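Storing bottled stuff on open metal racks, how do you all do it?
Forum > Stockrooms, Garages & Back Rooms > Shelving

shelfward_bound wrote:

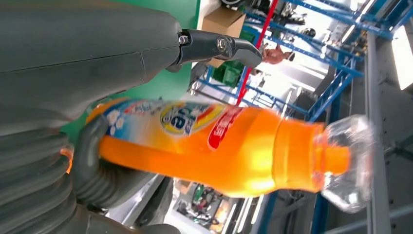 What's the best way to store half-used bottles of liquid on open metal racks?

Stand them upright in a shallow bin with a flat bottom, caps tight, on a shelf between your knees and your chest.

Okay so that's the short version I got from my sister-in-law, who ran a stockroom for years, and I believe her, but I have follow-up thoughts and she is tired of me. I took over the back room of a little household goods and crafts shop in Endow in October and the racks in there are the bolt-together metal kind with the diagonal braces on the back. Decent racks! Sturdy! But the shelves are the open wire type and small bottles wobble on them like crazy. Things tip, caps get bumped, and then there's a sticky patch on the cardboard boxes on the shelf under it and I have to figure out which bottle did it.

We've got dish soap, shampoo, a few kinds of syrup for the drinks counter, lamp oil, bubble solution, you name it. Everything from sample size up to the big 64 oz jugs. What are people using? Bins? Liners? Something to stop stuff sliding off the back?

latchkey_lou wrote:

Liners first, bins second. I had wire shelves for ages and the cheapest fix by a mile was cutting pieces of that corrugated plastic sign board to fit. Wipes clean, doesn't sag if you double it, and the bottles stand up straight. You can cut it with a box knife on the floor. I did a whole rack in one evening with the radio on and felt like a genius.

Please don't put the lamp oil with the syrup though. Different rack, different side of the room if you can.

shelfward_bound wrote:

Sign board!! We have a stack of it left from the last sale. Going to measure tonight.

And yes, lamp oil is moving. It was next to the syrup when I got there, I swear I inherited it that way.

pocket_of_pegs wrote:

I'm going to disagree on liners. Solid liners hold the spill. On a wire shelf you find out right away that something's leaking, and on a solid liner it sits in a puddle for a month and glues every bottle down by its base. Ask me how I know. I spent a whole afternoon prying shampoo loose with a putty knife.

Bins are the way to go. Plastic, short sides, one product per bin. If something leaks it's in the bin, you carry the bin to the sink, done. I use the Brutitz ones, the stacking kind with the dip in the front, and I'm happy with them except that the label slot is a little too small for my label maker tape. I just use masking tape and a marker.

latchkey_lou wrote:

A month? You don't look at your shelves for a month?

pocket_of_pegs wrote:

I have a lot of shelves, Lou.

grommet_aunt wrote:

Both of you are right and I do both, lol. Liner on the shelf so the bins slide out easy, bins on the liner so the mess stays put. Bins on bare wire catch every single time you pull one toward you and that's how I dropped a whole bin of hand soap on my own foot.

One thing I'd add. Flip caps and pump tops are the real trouble. Screw caps almost never leak on me unless somebody didn't finish tightening one. So I sort by cap before I sort by anything else. Screw caps can go in a deeper bin, pumps get the locked collar turned and go in their own bin with a rag in the bottom, flip tops go where I can see them.

shelfward_bound wrote:

Sorting by cap is so weird and I love it. It would mess up my inventory sheet though, the sheet is by supplier. Everything we get from Ní Chonaill comes mixed, soaps and syrups and candles all in one carton with paper stuffed in the gaps, and I've been putting it away carton by carton.

grommet_aunt wrote:

Keep the sheet by supplier and just add a column for the bin. The shelf doesn't have to match the paper, the paper only has to tell you where to walk.

dustpan_diplomat wrote:

Whatever you do, keep the colored stuff out of the sun. I had a window at the end of my rack and clear bottles with bright liquid in them were right in it, and by the end of summer the ones on the window side were noticeably paler than the rest of the row. Same delivery, same shelf! Customers picked from the back of the row every time. That orange one in the first post would be a shame to let fade, it's such a cheerful color.

I ended up hanging an old tablecloth over the window. Ugly but it works.

shelfward_bound wrote:

No window back there, only ceiling lights. Should I worry about those too?

dustpan_diplomat wrote:

I never saw any fading away from the window and my lights were on all day long. Turn them off when you leave and don't think about it again.

sevenply wrote:

Can I push back on "between knees and chest"? I get it for heavy jugs. But if you fill that whole zone with bottles then all your boxes end up overhead and on the floor, and a full carton over your head is a lot worse than a bottle of dish soap over your head. I keep cartons at waist height, big jugs on the bottom, small bottles up at eye level where I can read the labels.

pocket_of_pegs wrote:

Small bottles at eye level means a leak drips on everything you own.

sevenply wrote:

They're in bins. You're the one who said bins!

pocket_of_pegs wrote:

...fair.

latchkey_lou wrote:

I'm with sevenply for once. The 64 oz jugs go on the bottom, period. I had them on the third shelf up and the wire bowed so much you could have rolled a marble into the middle. Check what your shelves are rated for. Mine had a sticker on the inside of the post saying 100 lb per shelf, and I had never once read it in all the time I owned that rack. Liquids add up quick. I was way over.

shelfward_bound wrote:

Just went and looked. There's a spot on the post where a sticker used to be, and no sticker. Cool cool cool.

They might be Ullance racks? The shop's old paperwork has an invoice from them but it only says "shelving, blue, set."

latchkey_lou wrote:

Then I'd go light until you find out. Send them a picture of the post and the bolts, somebody there will probably be able to tell. And get your straightedge out, lay it across the front of each shelf and see if there's daylight under it in the middle.

grommet_aunt wrote:

Also make sure the back braces are snug. Mine came with the nuts barely finger tight and the whole thing leaned when I pushed it. Two minutes with a wrench per rack and it stopped swaying, and a rack that doesn't sway doesn't tip bottles over. I honestly think that was half my problem right there.

mild_steel_mabel wrote:

Hi, I mostly read and don't post but this one's my whole life right now. We have metal racks in a basement and what I wish I'd done from the start is put the labels facing out AND a strip of tape on the front of the bin. The bottles never stay turned the right way. You put them in neat and someone grabs one, puts it back sideways, and now you're spinning bottles to find the one you need. Tape on the bin fixes it. It doesn't matter which way anything faces.

For stuff sliding off the back: a bungee cord hooked post to post, a few inches above the shelf. Looks goofy, costs nothing.

sevenply wrote:

Bungee cords get brittle. I'd use a length of wooden dowel and zip ties. It's been up there for years and I haven't touched it.

mild_steel_mabel wrote:

Ooh, okay, stealing that.

shelfward_bound wrote:

Update! I did one rack. Sign board cut to fit on every shelf (lou, it really is fun to cut, I got carried away and did a piece for the shelf that doesn't need one). Bins on top of that, and I only had 5 that matched so the rest are whatever was lying around the shop, including a couple of old bread trays. Jugs on the bottom. Syrups all together, soaps all together, and inside the soaps I did go by cap, grommet_aunt, and I'm so pleased with it I took my sister-in-law back there to show her. She said "huh."

Lamp oil is across the room in a metal cabinet with a door.

Wrench is next. A few of those back braces really were loose, I could turn the nuts with my fingers.

Still don't know what to do with the bottles that come in funny shapes. The tall skinny ones fall over even inside a bin if it isn't full.

grommet_aunt wrote:

"Huh" is high praise from a stockroom person.

For the skinny ones save the cardboard dividers out of wine cartons. The liquor store will give them to you if you ask before they flatten everything. Trim them down with scissors so they sit lower than the caps.

pocket_of_pegs wrote:

Cardboard dividers will soak up a leak and then you've got wet cardboard. I'd cut down tall yogurt tubs. But I know I'm going to lose this one.

dustpan_diplomat wrote:

You are. Wine dividers forever. When one gets gross you toss it and grab another.

shelfward_bound wrote:

Picking some up tomorrow morning on my way in. And I wrote to Ullance about the shelf rating, I'll post what they say if they answer.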